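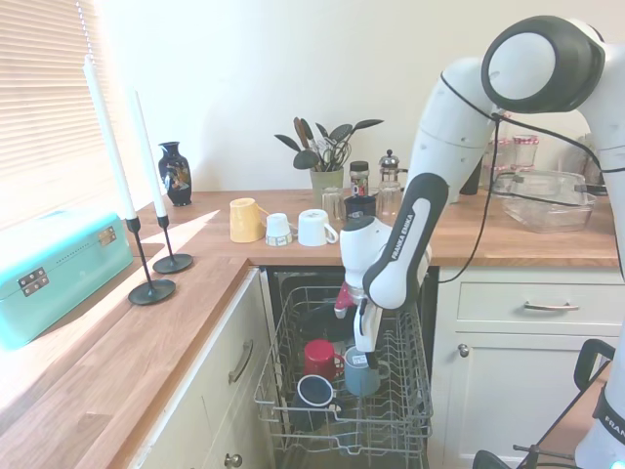
The dishwasher cell at Esmont, upper rack out, gripper at the rim of a mug.

Visit report: the kitchen cell at Esmont, Ilport

Esmont runs its manipulation cells on the ground floor of a converted house in Ilport. I went on a Friday to look at one of them, the dishwasher cell, and to find out how much upkeep an arm needs when it works over a household appliance all day. Yareli Cuevas, who maintains the cell, had set aside the morning. What follows is mostly from my notes at the machine.

Layout

The work area is an ordinary kitchen with an L-shaped wooden countertop and cream cabinets. The dishwasher sits under the counter and the arm, a Franka Emika, comes at it from the right and reaches down into the upper rack. A second white arm is installed on the same side. I asked only about the one doing the mugs.

The approach from above is the main constraint on the setup. The countertop overhangs the tub, so the rack has to be pulled out before the gripper can come down on it vertically. Cuevas keeps the rack travel against a hard stop and checks it with a steel rule at the start of every shift. The allowed error is 2 mm. Anything beyond that and the fingers start landing on tines.

The mount was the hardest part of the installation. The first base position, set from a drawing, left the elbow too close to its joint limit whenever the gripper went to the far corner of the rack. The base was moved twice. Its present position is marked on the floor with scribed lines, and the bolts carry paint marks so that a turned bolt shows up from standing height.

Grasping

Mugs are picked at the rim with a two-finger gripper. Upside-down mugs are the standard case. A mug lying on its side needs a different wrist angle and a slower approach, and the cell treats it as a separate routine with its own force limit. Cups on the back counter are left where they are between runs, lying or standing, and the planner keeps them in its collision model along with the utensil holder and the French press.

Glazed rims are hard on finger pads. Esmont buys its pads from Galindo and changes them after 3000 grasps, whatever they look like. Cuevas had tried running them longer. Grip force stayed within limits, but the pads had taken a slight set and mugs rotated a few degrees on lift, enough to catch the neighboring mug on the way out. Pad changes take her about 114 seconds with the arm parked, two screws per finger, thread locker on neither.

Cable

The cable runs outside the arm in a loop and hangs down the right side. It gets more attention than any other part of the cell. If the loop is too short, it pulls at full wrist rotation. If it is too long, it can swing toward the cabinet hardware, and a bar handle is a very good hook. The length was found by jogging the arm through its extreme poses by hand and letting out slack until the tightest pose no longer moved the clamp.

The first cable failed at the connector after 137 hours. The strain relief had been fitted on the wrong side of the bend. The replacement has a Skornier clamp above the connector, and the bend now falls in free cable. No failure since then. A spare, already cut to length and labeled, hangs in the workshop.

Daily and weekly checks

Start of shift: rack stop, paint marks, visual check of cable jacket, fingers opened and closed through full stroke, zero checked against a gauge block. The rack wheels are wiped. Detergent residue on the rails makes the rack stop short, and the arm then places everything slightly too far back.

Weekly: finger screws checked with a torque driver, joint covers wiped with a barely damp cloth, emergency stop tested from both positions, collision model compared with the counter as it stands. The last item takes longest. Objects on the counter get moved by people, and each one that matters has to be measured again.

Sunlight is a problem in the mornings. It comes through the blinds and puts bright stripes across the left side of the counter, which upsets the vision system when it has to find anything there. The dishwasher is not affected. Cuevas wants a diffusing film on the window. The request was still open when I visited.

Things I would ask about next time

Moisture. The cell currently works with dishes that have been through a cycle and cooled with the door open. Esmont intends to shorten the wait, and I would like to know what steam does to the gripper seals. Cuevas has ordered a humidity logger for the tub opening.

Rack wear. The coated tines take small knocks from the fingers, and a bent tine shifts a mug far enough to fail a pick. Spare racks are kept, but each new one has to be taught again, a job of half a day.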